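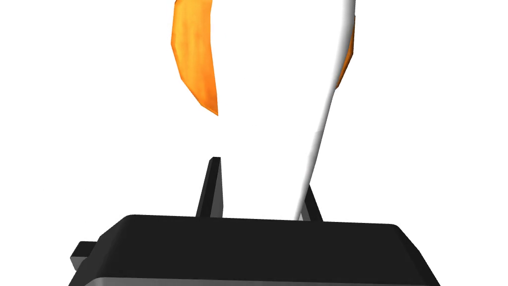

Unit 6: Wrist views in simulation

Notes by Catherine Niven. Read with the Stistdale lab sheet.

Last week's notes dealt with the fixed camera. The lab work for this unit uses a rendered view from just above and behind the gripper, looking along the two fingers. The black body fills the lower part of the picture and the object comes in from the top. The background is left plain white.

6.1 Why use this view at all

A fixed camera gives the position of the object in the room. A wrist view gives its position relative to the fingers, and for the last part of a grasp that is the quantity we want. The cost is that close objects are seen only in part. In the opening render the white object with the orange strips runs out of the top of the picture, and it hides the upper part of the right finger.

6.2 The masking problem

Ye-ji Ra's method, which she called Tresta, begins by separating the object from everything else. White on white is a hard case. The right side of the object has a band of grey shading and can be traced. The left side blends into the background, and an edge detector will usually return a broken line there or nothing. The orange strips are easy to segment by colour, but a mask made from them alone gives the wrong centre.

The simulator can supply a perfect mask. Do not use it as an input. It is for scoring only.

6.3 The result

Tresta was run on 552 rendered approaches. Each was scored on whether the estimated centre of the object fell between the fingers when the true centre did. Most of the errors were on pale objects, and of these the larger share had a finger partly hidden. Archie Imrie repeated the runs with a mid-grey background and the pale-object errors fell sharply. Dark objects got slightly worse, as they were now closer in tone to the background.

Kirsty Menzies raised a fair objection in April: a plain background of any tone tells us little about a real bench. Her textured set is in the Halliday folder. We will come back to it in unit 8.

6.4 For the lab

Work in groups of 3. Each group takes 14 renders from the white set.

Mark by hand the object edge you can see, and leave gaps where you cannot see one.
Run the mask step and compare it with your marking.
Note any render in which a finger is partly hidden.
Repeat with the grey background and keep the two sets of scores apart.

Reports go to Catherine MacLeish by 1 Jul 2021. Include the settings file with the report.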